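Working in the Last Forty Minutes

Evening light and the arithmetic behind it

27/05/2020

Portrait photographers who work outdoors tend to speak of evening light as if it were one thing. It is a sequence. In the final 40 minutes before sunset the colour temperature drops, the contrast between lit and shaded skin narrows, and the exposure needed for the same frame rises by several stops. A camera set at the start of that period will be wrong by the end of it, and the error is not evenly spread.

The same holds for any pale subject near a window or under a lamp, where the meter reads the brightest patch and darkens everything else.

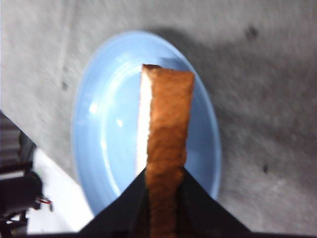
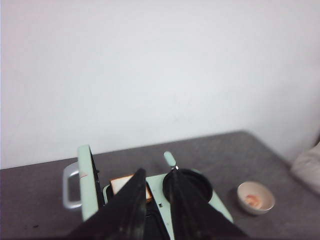
Larik, the two-room portrait studio in the old dye works, has shot couples in evening light for six seasons, and the view there is that most lost frames are lost to the meter. Leave it on automatic, the studio argues, and it will follow the sky; when the sky dims, it lets the shutter fall to a speed at which two people walking hand in hand can no longer be held sharp.

The studio keeps a log of every outdoor session. It now holds 3,724 entries, each giving the time, the aperture, the shutter speed, the sensitivity and a note on cloud. The pattern is plain enough. For the first part of the session the settings barely move. They then change quickly, and the last usable frames of a walking couple are made at a sensitivity most people would avoid at noon.

Larik's practice is to fix the shutter at 1/250 for walking and 1/125 for standing, open the aperture to f/2.8 and let the sensitivity float under a set ceiling. White balance is fixed at the daylight setting. An automatic balance will correct the warmth that the couple came for, and it will do so by a different amount in each frame, which makes a matched set slow to edit.

Lens choice is less settled. A 35 mm lens keeps the hills or the street in the picture and tolerates a slower shutter. It also puts the photographer close to the couple, and some couples stiffen. An 85 mm lens allows more distance and a softer background — at the cost of camera shake once the light has gone. Grímsdóttir, a rival studio on the coast, uses the longer lens almost throughout and accepts a shorter session.

Direction matters as much as level. With the sun behind the couple, hair and shoulders carry a bright edge and the faces fall into shade, usually two stops under the background. Three remedies are in common use: expose for the face and let the sky go white, add a weak flash, or turn the couple until the light comes from the side. Larik prefers the third. Flash is carried but seldom fired before the sun is down, and then with a half-strength orange gel over the head.

Timetables are the weak point on a wedding day. Published sunset times assume a flat horizon. In a valley the sun may leave the ground well before the printed time, and in June it may do so while the guests are still at the table. Both studios visit the venue beforehand at the hour of the intended shoot and write down when the shadow reaches the chosen spot. Ciltia, a walled garden much used for receptions, loses direct sun early on its western side; the eastern wall holds it longer and is pale enough to act as a reflector.

The visit also settles the walking route. Ten minutes spent crossing a car park at that hour cannot be recovered later in the evening. Joris, a farmhouse venue further inland, has its best field behind a locked gate, and the key has to be asked for in the morning.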